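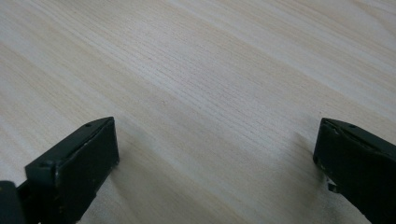

Chapter 2
Reading a Wood Surface

Print this page | E-mail this page

Before a tabletop is sanded, oiled or repaired, it has to be read. The grain shows which way the fibers run, and nearly every job in this book depends on that direction.

On a pale top like the one that opens this chapter, the grain is easy to miss from straight above. Bend down and look along the surface at a low angle. The thin tan lines stand out from the lighter wood between them. Some stretches are tight and finely striped. Others open into broad, soft bands that look almost white. A matte surface helps, as there is little glare to hide the lines.

Small dark specks are common. Note where they are and leave them alone for now.

The practice pieces in this chapter are the Koldale bench top and the smaller Barkar side table. You will need:

a soft brush
a pencil
Egger sanding block, 200 and 600 grit
a clean cotton cloth

Mark the grain direction lightly in pencil on the underside of each piece. Sand with the lines, starting with the 200 grit, and brush off the dust before changing to 600. Oiling is covered in Chapter 3.

2.1 Grain Direction

Shares: 351 | Comments: 2

Contact | Copyright Drakar Press | Back to top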